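Brestow Workshop Moves Gripper Checks to Start of Shift

BRESTOW, 15 May 2023 - The training workshop run by Sendosico has changed the way it looks after its hand-held grippers, moving the main check from the end of the day to the first half hour of the morning. The new routine went into use this week on all the units the shop keeps for its household sorting work.

The grippers are carried by people, who use them to pick up and put down ordinary items while a camera on the tool records the view past the fingers. The recordings are later used to teach a robot arm fitted with the same fingers. A unit that has drifted out of adjustment can spoil a whole session before the operator feels any difference in the hand.

Femke Verbeke, who manages the workshop, said the old system left too much to the last person out the door.

"People were tired and they wanted to go home," she said. "They wiped it down, they plugged it in, and the screw that was coming loose at four o'clock was still loose the next morning."

Under the new routine, the operator starts with the finger mounts. Each screw is tried with a torque driver, and the finger is pushed lightly from both sides to feel for play. Worn fingers are swapped as pairs, even when only one has a nick in it. The shop tried changing them singly last November and went back to pairs after two weeks of uneven grips.

The camera comes next. The lens is cleaned with a dry cloth, then the operator opens and closes the fingers through their full travel while watching the live picture on a laptop. The tips have to land on a mark saved in the software. If they miss it, the unit goes to the repair bench and a spare comes off the shelf. 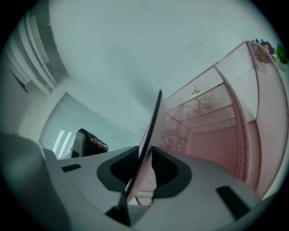
The last step is a short trial at the station where the day's work will be done. The operator holds the tool at the heights and angles the task calls for and checks that the picture stays steady and the finger stays in view. Verbeke said this part was added after a batch of recordings had to be thrown out over a camera that sat fine when the tool was level and slipped when it was tilted.

The shop logged 1,043 sessions over the winter, and 448 of them were flagged for a second look. Most of those were kept. Verbeke said the ones that were lost came down mainly to loose mounts and dirty lenses, both of which the morning check is meant to catch.

Kamol Saengthong handles the repairs. His bench holds spare fingers, springs, cables and a box of housings sent over from Siriwan, the supplier that molds them. He said the housings rarely fail. The cables do, usually at the point where they bend behind the grip, and he now replaces them after 90 hours of use whether or not they show wear.

"A cable is cheap," Saengthong said. "Doing a day over again is not."

He has also started writing the date of each finger change on a strip of tape kept with the unit's charger. The information was already going into the maintenance software, Fuvent, but operators did not always open it before picking up a tool.

The full check takes up to 30 minutes for someone new to it. Saengthong does it faster but has asked the others not to race him. Operators who find a fault are told to write down what they noticed before they touch anything, so that he can see the unit as it was.

Sendosico plans to keep the routine through the summer and then decide whether the lens check needs to be repeated after lunch. New operators will learn the routine on their first morning, before they record anything. Two of them start next month.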